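We use cookies to remember your settings. Accept | Manage

Home Kitchen Laundry Workshop Newsletter

Does folding a cleaning cloth make it clean better?

Last updated: October

Every packet of microfiber cloths seems to come with the same advice: fold it in half, fold it again, and you have eight fresh faces to wipe with. I have repeated this advice myself. Then I tried to do a whole kitchen that way and lost track of which face I was on before I got past the stove.

So I have doubts. A fold helps, mostly because a flat pad is easier to press down than a wad. Eight clean sides is a nice number on a label. In a real kitchen you use two of them, get tired of refolding, and throw the cloth in the wash.

What I still do, after trying most of the alternatives:

Fold in half, short end to short end, and then once more. Stop there. A thicker block looks tidy in a drawer but it rocks under your hand, and the middle layers never touch the counter anyway.

Fold dry cloths for storage, never damp ones. A damp stack smells by the next morning. I don't care what the fabric is supposed to be able to do.

Skip the ironing. A reader, Hideaki Tsuchiya, wrote in to say he presses his so the edges line up. They look lovely, I'm sure. They wipe the same.

Roll them if your drawer is deep, fold them if it's shallow. People get strangely heated over this one. I measured my own drawer and got 12 rolled cloths in the space that held 12 folded ones, so I went back to folding and stopped reading arguments about it.

As for folding boards, I had a Skavelar on loan for three weeks. It is a hinged sheet of plastic. It makes a neat rectangle out of a T-shirt, and for a small cloth it takes longer than your hands do. The Ornar drawer dividers are better, though a cut-down cereal box did the same work in the drawer below.

What does help is the surface. Small cloths skate around on a bare countertop and the layers slide apart while you're lining up the corners. Spread a larger cloth underneath and the small one stays where you put it. A darker color is useful too, as you can see a pale edge against it and tell when a layer has crept out. I was ready to call this fussy, and I've kept doing it.

Light blue on royal blue:
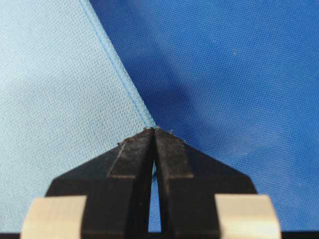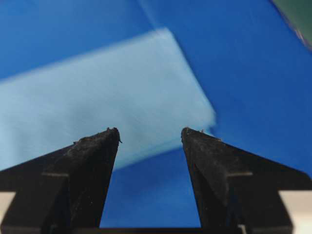
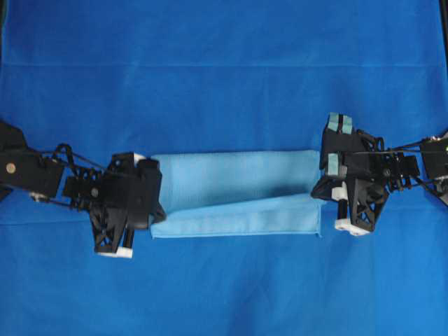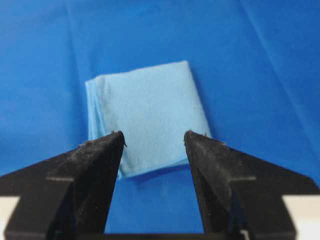 Don't smooth the under-cloth until it's perfect. I used to tug at every crease and then find I'd pulled a new one across the other corner. Shake it once, lay it down, get on with it. An old flat sheet cut in half is plenty, and so is a bath towel if you don't mind lint.

One more claim I'd ignore: that cloths have to be refolded along different lines each time or the fabric wears out at the crease. I have folded the same set the same way for about 3 years. They've gone gray in the middle, where the dirt is, and the creases are fine.

Wash them without fabric softener, which leaves a coating that makes them push water around. That piece of label advice I do believe, having ruined a set of Yagi cloths by not reading it.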